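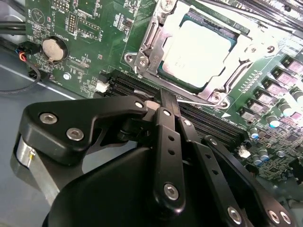
What happens to the desktops and servers that offices no longer want?

Many are stripped for scrap while their processors, memory and drives still have years of work left in them. Larnent, the computer reuse workshop in Hindon, takes them in, tests the parts one by one and puts the good ones back to use.

HINDON, July 4, 2020 – Larnent is delighted to announce that 300 refurbished desktops will go to schools, libraries and community centres this year under its new Second Bench programme, run jointly with the parts store at Ornwood. The first 68 machines left the workshop in April and are already on desks.

The programme grew out of a clear-out at Carrilho, the regional records office, which handed over 516 desktops and servers when it changed buildings. Some were good to go after a clean and a new drive. Others were best used for parts, and that is where the workshop really comes into its own! 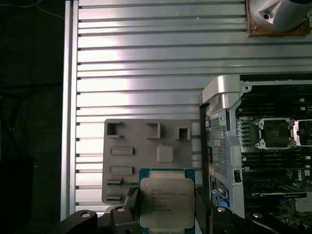

Every computer that comes in gets the same treatment. The side panel comes off, dust is cleared from the fans and heat sinks, and the memory is taken out and tested. Processors are lifted from their sockets, cleaned of old thermal paste and sorted by model, so that a board with a dead chip can be matched with a working one. Coin-cell batteries are checked and swapped if they are low. Drives are wiped before anything else is done with them, and any drive that can't be wiped is destroyed.

"I love the moment when a machine that was written off starts up again," said Carolina Valente, workshop manager at Larnent. "People expect old office computers to be slow. Put in a solid-state drive and a bit more memory and they're lovely to use."

Larnent News, Issue 68, page 4 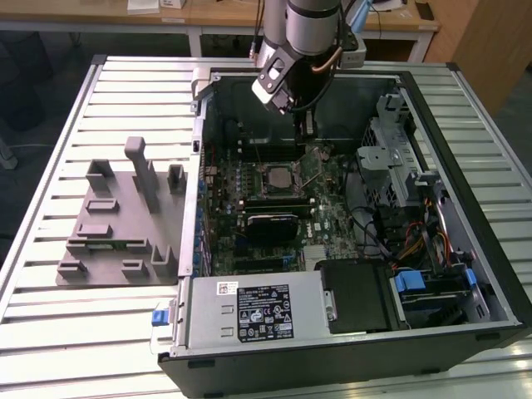 Page 4 of 4

Schools and groups can ask for up to 4 desktops each. Each one comes with a keyboard, a mouse and a printed sheet listing the parts fitted, and can be brought back to Hindon for repair free of charge during the first year.

Custódio Sampaio, who looks after parts at Ornwood, would like to hear from firms with older equipment to pass on. "Servers are very welcome," he said. "Please leave the memory in, and don't throw away the screws!"

Requests and offers of equipment can be made at the Larnent front desk in Hindon or by post to the Ornwood store. Collection can be arranged for larger loads.

ENDS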